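Module « Présentation des fruits et légumes »
Support de cours, séance 3 : le plan de table, la corbeille et la préparation d'un assortiment

Avant de commencer, reprenez vos notes de la séance précédente sur la réception des marchandises, car nous allons nous appuyer dessus presque à chaque paragraphe. Nous avions vu comment trier une caisse à l'arrivée, comment mettre de côté les fruits marqués et comment remplir la fiche Fostside. Aujourd'hui nous passons de l'autre côté, celui que le client regarde, et c'est à mon sens la partie la plus agréable du métier (mes anciens étudiants vous diront que je m'y attarde toujours un peu trop, et ils ont raison !).

3.1 Le fond sombre

Une surface noire et mate fait ressortir les couleurs franches : le rouge de la pomme, l'orange, le jaune du citron. Elle pardonne moins la poussière, en revanche, et il faudra prendre l'habitude de passer le chiffon entre deux mises en place. Sur fond clair, les mêmes fruits paraissent plus ternes, surtout sous un éclairage fort. Faites l'essai chez vous avec une simple assiette blanche et un plateau foncé, vous verrez que l'œil ne va pas du tout au même endroit.

3.2 La rangée et les étages

On travaille d'ordinaire sur deux niveaux. Devant, à portée de main, les fruits posés un par un, avec un peu d'air entre eux. Derrière, dans des bacs surélevés et compartimentés, les produits que l'on groupe volontiers : tomates cerises sur leur grappe, légumes verts allongés, petits piments. Pour l'exercice, laissez 40 cm de profondeur libre au premier plan, c'est là que se tiendra la corbeille. Si vous la placez trop près de la rangée, vous finirez par pousser une pêche du coude, et une pêche ne s'en remet pas.

3.3 La corbeille ajourée

Je vous recommande le modèle en plastique clair, percé sur les côtés et au fond. L'air y circule, l'eau du rinçage s'en va toute seule et l'on voit d'un coup d'œil ce qu'elle contient. L'anse rabattue gêne moins quand on remplit ; on la relève pour le transport. Commencez toujours par les fruits fermes.
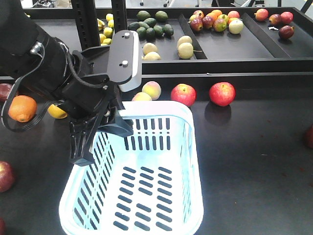
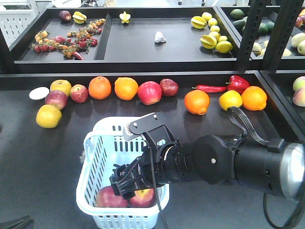

La corbeille avec deux pommes rouges ; à l'arrière, le bac compartimenté et ses tomates cerises.

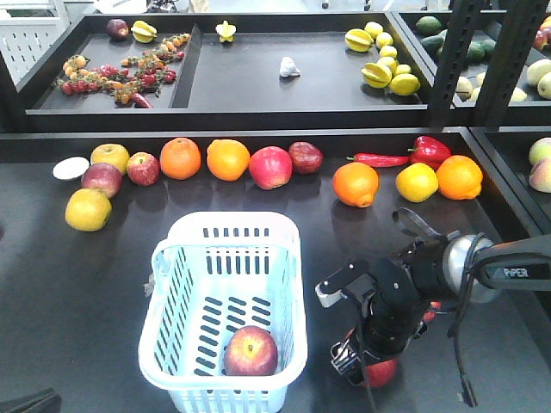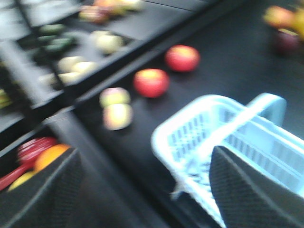

3.4 L'ordre de remplissage

Les pommes d'abord, donc, posées à plat sur le fond, la queue vers le haut quand c'est possible. Ensuite les agrumes, qui supportent bien le voisinage. Les poires viennent après, couchées dans les creux, et les pêches tout à la fin, sans rien par-dessus. Je vous demande de poser chaque fruit, de ne pas le lâcher, même de deux centimètres. La meurtrissure ne se voit pas tout de suite et c'est bien ce qui la rend traîtresse : le client la découvre le lendemain, dans sa cuisine, et il ne revient pas vous le dire.

Un mot sur la prise. On saisit la pomme par les flancs, à mi-hauteur, d'une pression juste suffisante. Pour une tomate en grappe, on prend la tige et on soutient dessous avec l'autre main. Le piment se prend par le pédoncule, et l'on se lave les mains ensuite (oui, à chaque fois, même si c'est un piment doux, même si vous êtes pressés).

3.5 Les voisinages à surveiller

Les pommes dégagent de l'éthylène et font mûrir plus vite ce qui les entoure. Dans une corbeille qui part dans l'heure, cela n'a guère d'importance. Sur un étalage qui reste en place toute la journée, on éloigne les concombres et les courgettes, qui jaunissent et ramollissent assez vite à leur contact. La fiche Hotcombe, distribuée en septembre, donne le tableau complet ; gardez-la dans votre classeur, elle resservira pour le stockage en chambre froide.

3.6 Travail pratique

Durée : 45 minutes, rangement compris.

Chaque binôme prépare une corbeille à partir de la rangée, puis reconstitue la rangée pour le binôme suivant. Pesez la corbeille vide, notez le poids, remplissez, pesez à nouveau. Essayez d'alterner les teintes dans la rangée : deux pommes rouges côte à côte, cela va très bien, mais au-delà l'ensemble devient monotone et un citron ou une pomme jaune-vert réveille tout de suite la ligne.

Barème sur 100 points, dont 80 pour la corbeille et la manipulation, le reste pour la fiche remise en fin de séance.

À lire pour la prochaine fois : le chapitre sur l'étiquetage dans le polycopié Drillstead, en particulier les mentions d'origine et de catégorie. Pensez aussi à apporter un torchon propre et votre balance si elle fonctionne sur piles, les prises de la salle étant toutes du même côté.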